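Wanted: People Who Live in Strange Little Houses

Posted January 9, 2024

Vinthorpe is a small real estate and home-design site with a large appetite for other people's floor plans. For our next series we are looking for residents of carriage houses, converted garages, back-lot cottages and anything else that sits behind a bigger house and has its own front door.

The series is called Out Back, and it will run in May. If your mail goes to an address ending in "rear," or if delivery drivers call you from the wrong side of a hedge, please keep reading.

Who we want

Renters and owners are equally welcome. Your place should be under 965 square feet, be a legal dwelling (we will ask, politely, and then we will ask again), and be somewhere you have lived for at least 2 years. That last part is firm. Everyone loves a tiny house for the first summer. We'd like to hear from people who have been through a winter in one with a bicycle, a vacuum cleaner and another adult.

You do not need good furniture. We have published enough white sofas to last us into retirement. You do need opinions about closets, parking and the people in the front house, although we'll leave out anything that would make the next barbecue uncomfortable.

What it involves

One phone call of almost an hour. One visit from a writer and a photographer, which takes an afternoon and will feel like more, given the square footage. A rough sketch of your layout, drawn by you, on whatever paper is handy. Our illustrator will redo it, so don't buy a ruler.

We'll print your first name and neighborhood and leave out the street number. You'll see the article before it goes up and can correct facts. You can't correct the writer's taste in adjectives — we've tried.

What you get

Each household we feature receives a $250 gift card for Moris, the hardware store on Skastomberg Street, plus a framed print of your floor plan. We are choosing 5 homes. Anyone who makes the shortlist and gets dropped will still receive a print, by way of apology.

How to apply

Send a few paragraphs about the house to the Out Back desk through our contact page. Tell us when it was built, if you know, and what it was before someone put a kitchen in it. Former stables do well with our readers. Former dental offices are badly underrepresented.

Add a few phone snapshots, one for each room if you have more than one room.

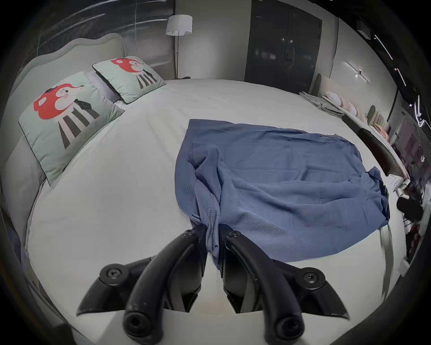
Please don't tidy up first, and please don't send video tours with music. If stairs are the only way in, mention it, as our photographer carries a lot of gear and likes to be warned.

Residents of the Sotelo Court cottages: we already have a pile of applications from you, all describing the same skylight. One per building, please.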